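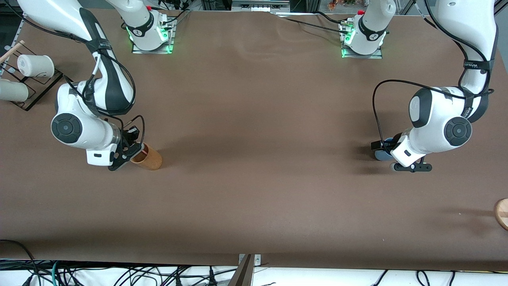 Can both parents stay overnight with a baby on the neonatal unit? Only one at the cotside after 10pm for now, though the other can use a parents' room if one is free. Ask the nurse in charge before teatime.

We use cookies to remember your settings. Accept | Manage

Neonatal Parents' Forum - minutes
7 February 2026

Present: Sylvie Fraser (chair), Evie Furnival (unit sister), Bradley Heywood, Beryl Pearce, Maureen Horrocks (notes)

Apologies: none recieved

1. Last minutes
Agreed. Bradley's name was spelt wrong on page two, now fixed.

2. Parents' rooms
Still 2 rooms. Both full most of January. Evie: priority goes to mums just discharged from postnatal, then families furthest away, then whoever has been waiting longest. Bradley asked if this is written down anywhere. It isn't. Families finding out from each other in the kitchen, some cross about it, fair enough. Evie to write half a page and put it in the welcome folder.
Shower in the smaller room drips all night. Reported twice. Beryl to chase estates again.
ACTION: Evie, Beryl

3. Expressing room
Lock mended. Chairs not. Sylvie has a quote from Alemneh for wipe-clean recliners, more than we have, so one now and one later in the year. Agreed. Maureen wanted blue, no strong feelings from anyone else.
Milk fridge labels keep peeling off. Evie will try the freezer sort.

4. Knitted hats and blankets
Plenty of hats, 73 in the cupboard at last look, nearly all too big. Need the very small size. Beryl has the pattern and will send it to the Unumlow knitting group, also a note re no ribbons or loose bobbles. Blankets fine, please stop for a bit.

5. Parking
Long one. Weekly pass now £50 for anyone not told about the discount. Ward clerk has the forms but you have to ask. Bradley paid full price for a month last August before another dad mentioned it. Sylvie thinks form should be handed over on day one with the photo consent sheet. Evie agrees, needs to check with the parking office who is allowed to sign it. Refunds - don't know. Bradley to write and ask.
ACTION: Evie, Bradley

6. Going home
Several families said the last week felt rushed. Feeding plan, resus session, car seat, medicines all in the same afternoon. Evie would like the resus session moved earlier but only two staff can teach it at present, third is training. Dads and grandparents welcome at it, more notice needed for people on shifts.
Maureen asked for a phone call a few days after discharge. Community team already do a visit. Left for next time.

7. AOB
Sibling corner: jigsaws with bits missing to be binned. Pillesov toys have offered a box of new ones, must be washable, Evie to check with infection control first.
Cleludia choir want to sing in the corridor. Too loud for the babies, main entrance instead. Sylvie to reply nicely.
Beryl's grandson now off oxygen and home, everyone very pleased.

Next meeting: date tbc, Sylvie to email round. Same room if we can get it.

Notes M Horrocks. Corrections to me please befoer the next one.

3 comments | 11 shares

Related
Visiting times and who can come in
Bringing expressed milk from home
Winter forum minutes
Car seats for small babies
Help with travel costs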